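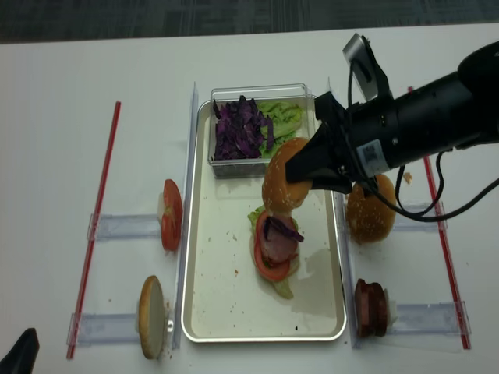
Section 4: Building your first burger on the tray

Okay, you've unpacked the station, wiped down the table and found a spot where people aren't going to bump your elbow all through lunch. Now for the fun part! I wrote this section for the folks joining us at the Latport counter in June, but it works just as well at home if you've got a metal tray with a rim and a couple of tubs.

Before you start

Wash your hands, and dry them properly (wet fingers and lettuce are a bad mix, you'll be peeling leaves off yourself all afternoon). You'll need:

Sesame buns, split
Green lettuce, torn
Purple cabbage, chopped
Tomato, sliced into rounds
Sliced ham
One metal tray
One clear tub for the salad

4.1 Fill the tub

1. Put the cabbage on the left and the lettuce on the right. Left-handers can swap, but tell whoever has the next shift, please. Darius Org didn't and I put cabbage under everything for an hour.

2. Keep the two piles side by side. I used to mix them, and then you spend your life picking purple bits off the one leaf you want.

3. Set the tub at the back of the tray so the front stays free for building.

Note: Save your biggest ruffly leaves for the bottom of the burger. Small torn pieces are fine for filling gaps, but they make a wobbly base.

4.2 Build the stack

1. Lay one good leaf near the middle of the tray. Let the edges stick out, it looks generous and it catches drips.

2. Put a tomato round on the leaf. If the slice is really juicy, blot it with a paper towel first.

3. Add the ham. Fold it if it's much bigger than the tomato.

4. Top with a little purple cabbage. A little! It's crunchy and lovely and it slides everywhere, so one curly piece draped over the meat beats a whole handful.

5. Bring the top bun in last, seeds up, and lower it gently. Hold it by the sides and don't squash it. A slight tilt on the way down is fine as long as you level it out before you let go.

6. Slip the bottom half of the bun underneath when you move the burger to its plate. I know, most people start with the bread. I like doing it at the end so it doesn't sit there soaking up tomato, and Ingeborg Stüber, who taught me, does it the same way.

Caution: Keep ham and cut salad in the fridge until you're ready to build, and put leftovers back as soon as you're done. Don't top up an old tub with fresh lettuce. Wash it and start over.

4.3 If things go wrong

The stack leans. Usually the tomato is off center. Lift everything above it, nudge it over, try again.

The cabbage falls out. Too much cabbage (see step 4, I did warn you), or it's sitting on top of a fold in the ham.

The seeds come off. Some always will. If you're losing a lot, you're gripping too hard.

4.4 Between burgers

Crumbs and damp patches build up on the tray faster than you'd think. Brush the crumbs off and wipe the metal with a clean cloth, then dry it before the next leaf goes down. Full tray wash at the end of the shift, rim included, and check under the tub too.

Section 5: Sauces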